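Notebook, court data bench, November
Friday, late entry

Share 8 Comments 34

Reran the Thibodeau trial coverage through the matcher this morning and I still don't buy the result.

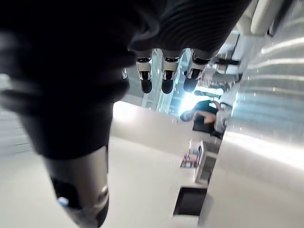 The claim, as it was put to me on the call, is that Floltivix can take a pile of wire stories about one criminal trial and tell us which ones rest on a reporter who was in the courtroom and which ones are rewrites of somebody else's copy. If that works it saves us weeks. I have seen three tools that were supposed to do this and all three were counting quotation marks.

Input was the full set, 3,000 stories, all from the fraud trial, opening statements through sentencing. Stripped the bylines first. Kedir didn't want to strip them. His point was that a byline is evidence and an editor would use it. Fine, but if the tool leans on bylines then it's a byline reader and we can write that ourselves in an afternoon. Left a note in the folder so he can rerun with them in.

What came out: it flagged 1,000 stories as "present in court." That number bothered me before I opened a single one. A round number out of a sorter usually means somebody set a cap. Checked the settings file and yes, there's a cap on the output list, on by default. So that isn't a finding, it's where the list stops. Turned the cap off, started again, lost most of the morning to it.

Second run, cap off. Haven't got a clean total yet, the job is still writing out. Meanwhile I pulled stories by hand from the top of the first list and read them next to the court transcript.

Read 34. Notes as I went:

- The good ones are obvious. The reporter mentions the judge sending the jury out twice before lunch, and the transcript has the jury going out twice before lunch. No argument there.

- A bunch are the same agency story with a new first paragraph. The tool gave them all high marks, every copy. It seems to score the detail and never asks where the detail came from. This was supposed to be the whole point.

- 8 of them quote a remark by the defense lawyer that isn't in the transcript anywhere. It may have been said on the steps outside, which would be legitimate, but every one of the eight puts it in court. One of them says it was said "to the bench." I'd like to know who wrote it first. My money is on the Prutlow paper, only because their version is the longest. That's a guess, so don't put it in the report.

- Two stories describe the defendant's reaction to the verdict in opposite ways. Calm in one, in tears in the other. The transcript doesn't help, transcripts don't do faces. Marked both unresolved. The tool marked both as firsthand with high confidence, and I would love to hear how.

Kedir Workneh came by around the time I was on the verdict stories and we went over it. He thinks I'm being too hard on a first pass and that the duplicates can be collapsed before scoring. Maybe. Collapsing them means deciding which copy is the original, and the time stamps in the feed are when the story reached us. For the Stindik pages that can be a day late. He agreed about Stindik. He did not agree about the rest.

Also reread the vendor's sheet. It says the method was "tested on real trial coverage." It doesn't say which trial, how many stories, or who checked. I wrote to ask. Got a cheerful reply with an attachment that was the same sheet.

Where I am on it: it's decent at finding stories with a lot of detail in them. Would not use it to tell an editor that a reporter was or wasn't in the room. If we got that wrong about a named person we'd deserve the phone call.

To do
- wait for the uncapped run, get the real total
- collapse duplicates Kedir's way, then again with Stindik left out, compare
- find the earliest copy of the lawyer remark
- ask the court clerk if hallway statements were recorded at all
- second reader for my sample. I knew the tool's score when I read each story, which was sloppy. Needs doing blind.

4:40, job still writing. Leaving it on overnight, please don't log that machine out.

34 comments
8 shares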